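Sorting by color or by size? (garage brick corner)

Started by plateandstud
March 21, 2018

OK so I finally did it! After years of one giant tub of mixed blocks (the kids call it the Soup) I cleared a corner of the garage and started sorting properly. I'm doing the big chunky ones first, the toddler-size bricks, before I face the small stuff. My youngest is three and she is so into this. Every piece that comes out of the Soup gets announced by color at full volume.

The bin is a Hatow three-section one, white plastic, nice thick walls and rounded corners. I went with one color per section: blue, red, yellow. It makes me ridiculously happy to look at.

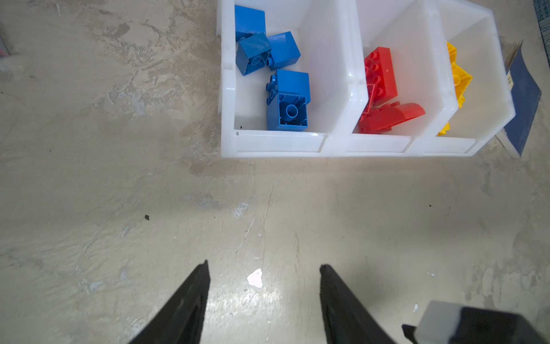 Blue on the left, red in the middle, yellow on the right. Garage floor.

So my question for those of you further along - do you stick with color, or go by size and shape? I have 629 pieces in the first tub (yes, we counted, it was a rainy afternoon) and I'd like to pick a system before I get in too deep.

________

tokau_fan
Love this!! Those sections look perfect for chunky bricks. And the recessed strips along the front are begging for labels. With a three year old I'd stick a square of colored tape in each one, so she can match before she can read.

________

gridlock77
Going to be the grump here. Color is the worst way to sort. Looks great in a photo, but try finding one particular red piece in a pile of nothing but red. Your eye picks out color easily and shape slowly, so sort by shape and let your eye do the color part. I have 1,135 pieces in Roltoda drawers, all by shape, and I can find anything in seconds.

________

plateandstud
@gridlock77 I hear you, and for the small bricks I bet you're right. But look at the red section, there's a regular brick leaning on the side wall and a curved one with a rounded top. With big pieces like that it's hard to mix them up, isn't it?

@tokau_fan colored tape is going on the shopping list right now!

________

gridlock77
Sure, with a handful. Come back when that section is full to the rim.

________

mamabricks
I'm on team color for anyone under five. My two clean up twice as fast because "blue goes with blue" is a rule they can follow without me. We switched to shapes when my oldest hit second grade and started building from the booklets. Both systems are fine, they're just for different ages!

How big is your blue section compared to the others? It looks larger, and we always end up with way more blue than anything else.

________

plateandstud
Yes, the left one is the largest, so blue got it. Yellow has loads of space left so far. Green is going to need its own bin, I think. I have a 900 piece tub from my sister still sitting by the dryer and I can see a lot of green through the side.

________

tokau_fan
Get the second bin in the same style so they line up! I mixed Tokau and Leite bins on one shelf and the fronts are off by half an inch - drives me nuts every time I walk by.

________

gridlock77
OK that I agree with. Matching bins matter more than any of this.

________

mamabricks
Do you wash the blocks before they go in? I do mine in a mesh bag in the sink with dish soap, then spread them on a towel overnight. Shake the towel out first or you'll get fuzz in all the little tubes underneath.

________

plateandstud
Not this batch, but I'm going to try the mesh bag on my sister's tub. Will report back once the green is done!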